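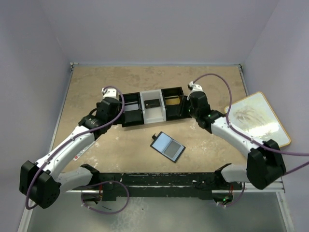 Flunbridge Lost Property Ledgers

A transcribed set of lost property entries from the bus station at Flunbridge and the ferry office at Traltavik, with a short dictionary of the words the clerks used.

Hello, and welcome. If you have come looking for umbrellas, you will be very happy. If you have come for wallets, gloves, walking sticks, single shoes or a tuba mouthpiece (entry 2208, never collected), you should do rather well too. The set holds 3,137 entries, taken from 323 handwritten pages, and each entry is one thing, or one bundle of things, handed in over a counter and written down by whoever happened to be on duty.

We started on this in a wet April, meaning only to type up the one ledger with the green spine, and then the ferry office found theirs in a cupboard behind the ticket rolls, and one thing led to another. It has been lovely work. Please use it, pull it about, and tell us where we've got it wrong.

What is in the folder

entries.csv is the main table, one row per entry.
pages.csv lists the ledger pages, with the office, the book and the state of the paper.
words.csv is the dictionary of clerks' words, 48 of them so far, with our best reading of each.
corrections.txt is a running list of changes, newest at the top.
readme.txt is the file you are reading.

Everything is saved as UTF-8 with commas between the fields. If your spreadsheet turns the pound signs into nonsense, choose UTF-8 by hand when you open the file and they should come right again.

The columns in entries.csv

entry_id: a plain running number. It has no meaning beyond keeping the rows in order, and gaps are left where two rows were merged.
office: F for Flunbridge, T for Traltavik.
page_id: matches pages.csv.
item_as_written: the clerk's own words, spelling and all. Up to 400 characters, though most are far shorter, and the commonest by a long way is simply "umbrella, black".
item_group: our own grouping, described further down.
found_where: route, vessel, bench, waiting room and so on, as written.
outcome: collected, passed on, thrown away or blank.
remark: anything else in the margin. Some of our favourite things are in here, so do have a look even if you don't need it.

A blank means the clerk left it blank. A question mark means there is something on the page and we could not read it. We have tried hard to keep those two apart, and if you are counting outcomes you will want to as well.

How the typing was done

Every page was typed by one person and then read back against the ledger by another. Daryna Ivanyshyn did most of the Flunbridge books, and Yevhen Moroz, who grew up with a grandmother whose writing looked very like the second ferry clerk's, took on nearly all of Traltavik. Where the two of them read a word differently they sat down together with the page and a lamp, and if they still couldn't agree the word went in with a question mark and both readings were put in the remark column.

We kept the spelling as it stood. "Galoshers" stays "galoshers". We did open out short forms in the item_group column, so that "umb.", "umbr" and the rather grand "U." can all be found together.

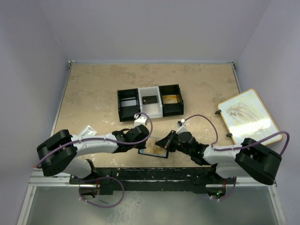
Page last changed: 2021-06-11

Version 1.3. The Traltavik pages with water damage have been read again, the Aditz route names are now spelt one way in the notes (still as written in the table), and four rows that were really the same pair of gloves have become one.

How things are grouped

Grouping was harder than we expected, and you may well want to throw ours out and make your own. We used eleven groups: rain things, hand and head wear, other clothing, bags and cases, wallets and purses, keys, spectacles, toys, food, tools, and everything else.

Wallets and purses gave us the most trouble. The Flunbridge clerks wrote "wallet" for anything that folded, including season ticket holders and, in one case, a needle case. At Traltavik the same sort of thing is a "pocket book" up to a certain page and then, with a new clerk, a "note case". A purse might be a coin purse or a handbag. We put an entry in this group if the words suggest something made for holding money, cards or tickets and small enough to go in a pocket, and into bags and cases if they don't. When the contents are listed they usually settle it. You can see which rows we were unsure of by looking for "group?" in the remark.

Food is only food left by itself. A shopping bag with a cabbage in it is a bag. We argued over this for longer than I would like to admit, and the cabbage lobby lost.

Things left out on purpose

Names and addresses of owners have been taken out and replaced with the word "name" or "address" in square brackets. So have bank details, telephone numbers and the few notes about somebody's health. Sums of money have been kept, as they say a good deal about what people carried and they point to no one once the name has gone.

We also left out the staff rota pages bound in at the back of the Romaniuk book (so called after the stationer's label inside the cover, which is the only name on it). They are interesting in their own way, but they belong to a different piece of work.

Where to be careful

The ledgers only tell you what was handed in. A thing picked up and kept never reached the counter, and a thing missed and fetched within the hour was often given back without being written down, according to a note on the first page of the green book. So please don't read the table as a record of everything people lost.

Summer is thin at Flunbridge. One of the books has had pages cut out, neatly, close to the spine, and we don't know why or by whom. pages.csv marks the places.

The outcome column is much fuller for the ferry. Traltavik kept things in a locked press and signed each one out, while the bus station seems to have relied on memory and good will. Comparing the share of items collected at the two offices would be unfair on the buses.

Colours should be taken lightly. One clerk called nearly everything "dark".
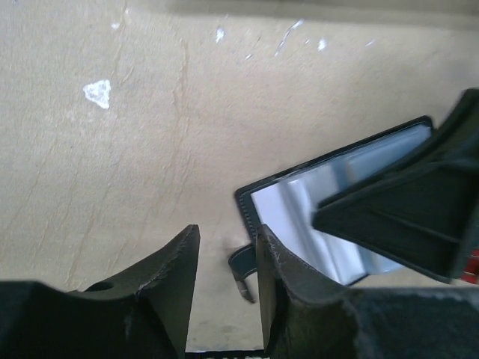 Using the words list

words.csv has four columns: the word, our reading, the office and an example entry_id. It is meant as a help and no more. Some readings are firm ("gamp" is an umbrella, "grip" is a small travelling bag) and some are guesses, marked with a g. If your own family says "a bassock" for something you carry on a bus, please write to us at once, we have two of them and no idea.

Sharing and thanks

You may copy, change and share the files for any purpose, so long as you say where they came from and pass on the note about names being removed. "Flunbridge Lost Property Ledgers, version 1.3" is plenty.

If you find a slip, send the entry_id and what you think it should say. Daryna looks after the bus pages and Yevhen the ferry ones, and we read everything, though not always quickly in the school holidays.

Still to do: the loose slips from the Aditz depot, which are in a shoe box and in no order at all.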